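Bolger Stand, Wide Foot
Paddock and workshop equipment / Stands and lifts
Part no. 2267

A motorcycle on its side stand is a motorcycle waiting to embarrass you. Anyone who has parked on show-ground grass after lunch and come back to find the thing leaning like a drunk uncle will know what the Wide Foot is for. It holds the bike upright, on both wheels' worth of good behaviour, on turf, gravel, tarmac or the sort of carpet tile that exhibition halls seem to breed.

We built the first one for Ezekiel Obi, who was showing a long, low custom at Lemville and had been given a pitch with a drain in it. He wanted something that wouldn't sink, wouldn't scratch the swingarm and wouldn't be in every photograph. He got two of the three. The current version is painted satin black and hides rather better.
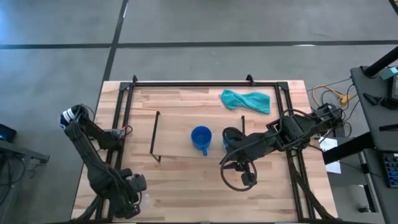 The lift works from the rear. Slide the cradles under the swingarm, bring the bike upright, and push down on the handle until it goes over centre. You will feel it. If you don't, it hasn't, and please keep hold of the bike. The handle then unclips and goes in the van, where you will lose it. Spares are listed further down the page.

The feet are the part you're paying for. Each one spreads the load across a flat plate with rounded corners, so it can be dragged across a lawn without ploughing it. Organisers like this. We have had a very nice note from Jayanthi Bangera, who runs the Jisusley Bike Meet and has spent years filling holes with topsoil every September.

What comes in the box
Main stand with rear cradles
Clip-on handle
Two wide feet, already bolted on
Rubber cradle pads
A bag of shims for awkward swingarms
Instructions, one sheet, written by someone who has done it

What doesn't come in the box
A friend to steady the bars the first time. Find one.

Specification
Weight of stand with handle: 15 kg
Foot plates: 2, removable with a 13 mm spanner
Maximum swingarm width: 32 cm
Finish: satin black powder coat
Guarantee: five years on the frame, none on the paint, which you will chip

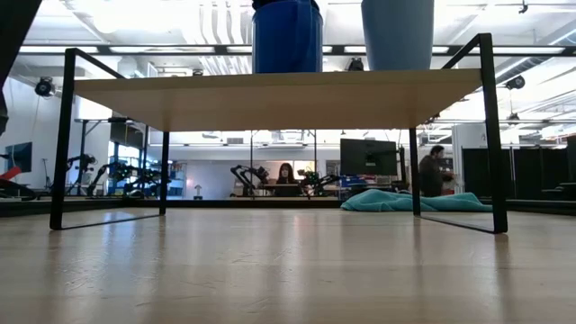

Bolger Show & Paddock Department

Fitting notes

Bikes with a single-sided swingarm need the Faten adaptor, which swaps both cradles for a spindle. It's sold separately. We know. It was in the box for the first year and people kept ringing to ask what the odd bit was.

Exhaust clearance is the usual snag. Twins with low slash-cut pipes generally clear the left cradle and foul the right one. Turn the right cradle outward one notch and use two shims from the bag. If your pipes were made by a man in a shed, measure before ordering, or send us a photograph with a tape measure in it. Shahram Najafi looks at all of these and is fairly blunt.

Chopped frames with no rear suspension are fine as long as there's a straight run of tube for the pads to sit on. Freshly painted frames are fine too, but wipe the pads first. Grit is grit, and paint jobs cost more than our stand does.

The stand is for display and light work: chain, rear wheel, polishing, standing about with your arms folded. Don't run the bike in gear on it and don't sit on the bike while it's up. Mahtab Bagheri in our workshop welds every one of them and would rather not see how you get on.

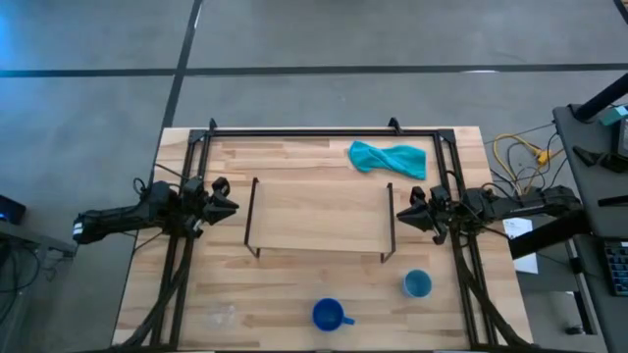 Can I leave the bike on the stand over the winter?
Leave it on for as long as you like, provided the floor is level and the handle is off. Check the cradle bolts once a month and put a block under the front wheel if the garage gets busy.

Spares and extras
Handle, the one you lost
Cradle pads, pair
Foot plates, pair, standard or extra wide for very soft ground
Shim bag
Faten single-sided adaptor, left or right hand
Carry bag, waxed cotton, far nicer than it needs to be

Hire
Club and show organisers can hire sets of stands for the weekend. They go out clean and we'd like them back the same way, or at least back. Esperanza Thibodeaux keeps the diary and the summer fills early, so ask her before you print the posters. Collection is from the Lemville unit, side door, any time before 4 pm.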